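Subject: Re: [hosdale-parents] New dismissal procedure at the middle school

Hello everyone,

Thank you, Annick, for typing up your notes so quickly. I've been to plenty of these meetings over the years and could never read my own handwriting afterward! I'm copying the part I wanted to answer:

> The principal said that starting in the fall, seventh graders
> will wait in the gym until their bus number is called. Walkers
> leave by the Leclerc Street doors at 2:50. Parents asked who
> will be on duty outside and we did not get a clear answer.
> Mervin Kennedy asked for it in writing.
> -- Annick Bergeron

My daughter was in the hallway in the spring when the shoving started by the buses, and she came home pretty shaken up, so I do understand why the school wants the kids spread out. But there are close to 400 children in that building at the last bell, and the gym gets terribly hot and loud.
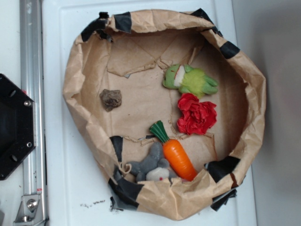 Hosdale Parents' List Digest, Vol. 5, page 2

What I'd love to see is one adult at each door and another out by the curb, the way they did it when my son was there. He's long grown now (and taller than me, which he mentions often), but I remember Mr. Kapoor out there in every kind of weather, and he knew the kids by name. Desmond, if you still read this list, we miss you!

Pranab Wickramasinghe told me the district has $1000 set aside for crossing guard training and that it went unspent last year. I haven't checked that myself, so please don't quote me, but it seems worth asking at the July meeting.
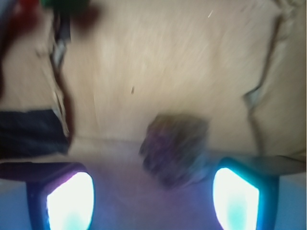

Last modified: July, 4:12 PM

I'd also like us to ask how families get told when something happens. In the spring I heard it from a neighbor at the grocery store, and the letter came home two days later, folded up in the bottom of a backpack. A phone call that same evening would have saved a lot of worry.

If anyone wants to ride over to the meeting together, I have room for three and I'm happy to swing by Cirham on the way.

Warmly,
Amrit Sawatzky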